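Budgeting for a second gripper set, Vover or Tonico?

falierbench
Posted Aug 10, 2023
Hi all, and thanks again for the kind help in July! We have $3,604 left for the year and I'd love to stretch it over a Vover arm kit plus 4 spare fingers, mostly for cloth work (soft folded things, you know the kind). The fingertips we have now are getting nicked along the top, so I'm leaning toward spares first. 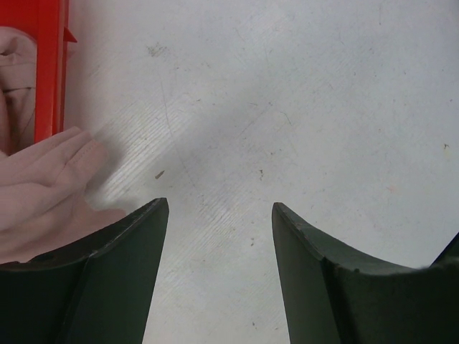
kopecky_fan
Spares first is backwards, friend. Price the service plan before anything else, my Tonico one ate half the budget!

falierbench
Oh dear, really? Vover quoted me 8 weeks and never mentioned a plan.

mossyoak
I'd disagree with Kopecky there, fingers are cheap and waiting on them isn't. Buy the 4 and ask about the plan in the same email.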